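Home Products Demos Journal Contact

Trurkance Hand-Held Gripper Pair - what I saw at the Bretwood open day

4 min read

22 July 2022

I've been writing up equipment for this site long enough to know that a product page never answers the thing you want to know, so when Urmila Srivastava offered me a spot at the Bretwood open day I said yes before she'd finished typing. I wanted to hold the Trurkance pair myself. The spec sheet can wait a minute!

You hold one gripper in each hand and do the job the way you'd do it at home, and the recording goes off to teach a robot arm later on. The marker cubes on the grippers are for tracking, so keep your sleeves off them (I didn't, the first time, and Killian Lebrun very politely asked me to push my cuffs up).

My first surprise was how quickly I stopped thinking about the fingers. My second was how bad I am at folding. The demo job was clothes on a table, and a sleeve is a slippery thing when you can't feel the fabric. You end up watching the fingertips like a hawk. Ruairí Foley told me to pinch closer to the seam and move slower than feels natural, and that helped a lot - my folds went from awful to merely lumpy.

A few things buyers have been asking me:

The pair is sold as item 1067 and comes with 2 grippers, the cables and a carry case. Spare finger pads are separate. The price is $3000, and Verschueren handles repairs.

Yes, there are cables. I'd plan where they run before anyone starts walking around, and I'd have tape handy for the floor.

Smaller hands are fine. Nawal Ramadan has much smaller hands than mine and she was faster than me by a mile. My wrists were tired by lunch, though, and I'd like a lighter version someday (I did say so, more than once).

Would I fold my own laundry with them? No. Would I go back and try to beat Nawal? Already asked. The next open day is in August, and Urmila is taking names now through the contact page.

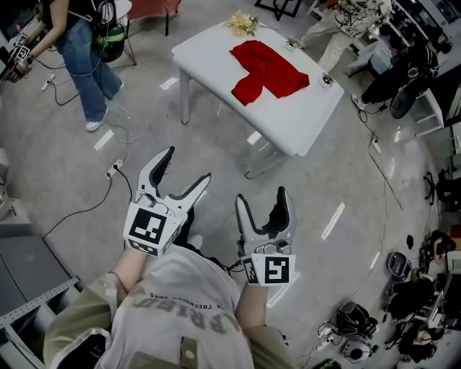
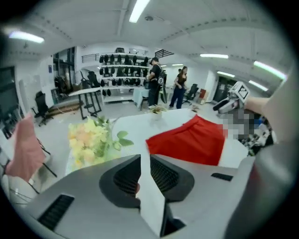
Grippers at work around the red garment, Bretwood open day.

Recent items
Dulldale bench clamps, second look
Choosing a table height for two-handed work
Zerrin Gezer on looking after finger pads
38 cable ties and a long afternoon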